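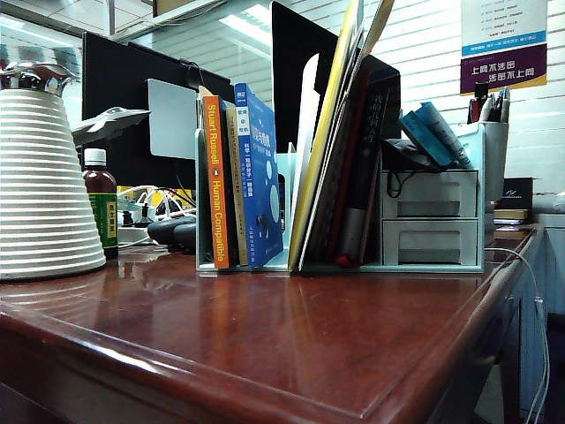

Varnished desk with a mint-green organizer for books and files. The drawers are built into the right end.

How to sort out a desk with an upright organizer

This page covers one job: getting the books, papers, cables and small things on a working desk into some kind of order, using a desktop organizer with compartments and a few small drawers. It takes an afternoon if the desk has been left for a while. If you keep it up, the weekly part takes 16 minutes or less. I timed it one Wednesday, with the phone off.

The method came from Wanda Grabowska, who ran the office at Troltavholm when I worked there. I have changed a few steps since then. She would not have allowed cables on top of the desk at all.

What you need

An organizer with upright compartments and drawers
Two soft cloths, one for damp wiping and one for drying
A shallow box or tray for things that belong in another room
A folder for papers waiting on an answer
Hook-and-loop cable ties (14 was enough for me, with a few left over)
Felt pads, if the desk is varnished
A pencil and some plain stickers

You don't need to buy a particular organizer. Mine is an Ametti and I have also used one from Povivum, which had deeper drawers but no divider on the left side. Measure the tallest book or file you plan to stand up, then measure the depth of the desk. The organizer should leave enough room in front of it for a sheet of paper lying the long way, plus your forearms.

Step 1. Clear one end

Don't empty the whole desk onto the floor. Pick one end and clear a section as wide as the organizer. Move what was there to a chair or a bed. If the organizer is already on the desk, take everything out of it and leave it where it stands for now.

Step 2. Wipe the top

A glossy varnish shows every ring and fingerprint, so do this in daylight or with the lamp turned low over the surface. Wring the first cloth out well. Wipe along the grain and dry straight away with the second cloth. Go around the front edge too, especially if it has a molded profile, where dust packs into the groove.

For sticky spots, lay the damp cloth over the spot for a minute and wipe again. Don't scrape. On older furniture the varnish can be soft in places where a lamp or a hot mug has stood for years, and a fingernail is enough to mark it.

Put felt pads under the organizer before it goes back. Check them every few months, as they slide off to one side and leave glue behind.

Step 3. Place the organizer

Put it toward the back, on the side of your writing hand if the drawers are on the outside end, and on the other side if they open toward the middle. Sit down and try the drawers. You should be able to open each one fully without moving the keyboard or your cup.

Leave a gap behind for cables. Two fingers is enough.

Step 4. Sort the books

Only books in use stay on the desk. By "in use" I mean opened in the last month or needed in the next one. I keep three in the left compartment: at the moment an orange paperback copy of Human Compatible by Stuart Russell, a beige one, and a tall blue one. Everything else goes back to the shelf.

Stand them with the spines out. If there's space left over, the tallest book will lean on the others. A slight lean does no harm over a few weeks. If the lean gets steep, fill the space with a file box or add a bookend, or the binding will start to twist. Paperbacks suffer from this more than hardcovers.

Some people sort by height and some by subject. With three or four books it makes no difference.

Step 5. Sort the papers

This is the slow part. Jonas Bachmann, who had the desk next to mine, once counted every sheet in his office before a move and got 3,307. He threw out or recycled 1,724 of them. I have never counted mine, but I'd guess my share was worse.

Go through the stack from the top and make four piles:

Act on it (a form to fill in, a bill, a letter to answer)
Waiting (you have done your part and someone else has to reply)
Keep
Recycle

Work fast and don't read anything past the first paragraph. If you can't decide, put it in Keep and write the month on the corner in pencil. I have a good many sheets marked "February" that I now know I can get rid of.

Anything with an address, account number or signature gets shredded before it goes in the recycling.

The Act pile goes in the front of the organizer, where you can see the edge of it. Waiting goes in its own folder, standing upright. Keep goes to the filing cabinet or whatever you use for one - it does not stay on the desk.
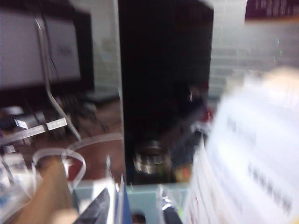

Close in among the things on the desk: printed papers at the right, a dark blue folder-like item upright near the bottom.

Stapled sets should stay stapled. Loose sheets from the same job get a clip, top left. Don't use rubber bands on paper you plan to keep, because they go brittle and stick.

Step 6. Fill the drawers

Give each drawer one kind of thing and write it on a sticker. Put the sticker inside the drawer front if you don't want to look at it. My division is:

Top: pens, pencils, eraser, the small ruler
Next: clips, staples, sticky notes
Bottom: chargers, adapters, spare batteries

Test every pen on scrap paper before it goes in. If a drawer won't close without pushing, take something out.

Small drawers in desktop organizers often have no stop at the back of the runner, so they come out completely if you pull hard. Hold the front with one hand until you know how far yours goes.

Step 7. Deal with the cables

Switch off the power strip at the wall and unplug one cable at a time. Follow each one to its other end. Any cable with nothing on the end goes in the bottom drawer or out of the house.

Fold the spare length of each cable back and forth into a flat bundle and put a tie around the middle. Don't wind it tightly around your hand. Plug everything back in with the items you never unplug at the far end of the strip and the phone charger nearest to you.

If the strip has to stay on the desk, keep it away from anything with liquid in it. A carafe and a power strip tend to end up side by side, as both get put wherever there's a free spot at the edge. Move the carafe. A small side table is best, or the opposite end of the desk with a mat under it. Check the lid is closed each time you set it down.

Step 8. Put back the rest

Lamp first, then the monitor, then the mouse. Angle the lamp head so the light falls on the paper and not on the screen. On a shiny desktop you may see the lamp reflected in the surface when you sit down. Turn the head a little at a time until the glare moves away from you.

Bottles and small jars shouldn't stand loose among the electronics. Give them one place, with the labels facing forward, and screw the caps tight.

Whatever is still on the chair after this goes in the shallow box. Carry the box around the house and empty it the same day.

Keeping it up

Once a week, empty the Act section and look at each sheet. Move what is done. Check the Waiting folder and send reminders if you need to. Return any extra books to the shelf, wipe the top, and close the drawers.

Yuzuki Fukuda wrote to ask what to do if two people share the desk. Use one organizer each if there's room, or split the drawers by person and label them with names. Shared pens are fine. Shared paper piles are not.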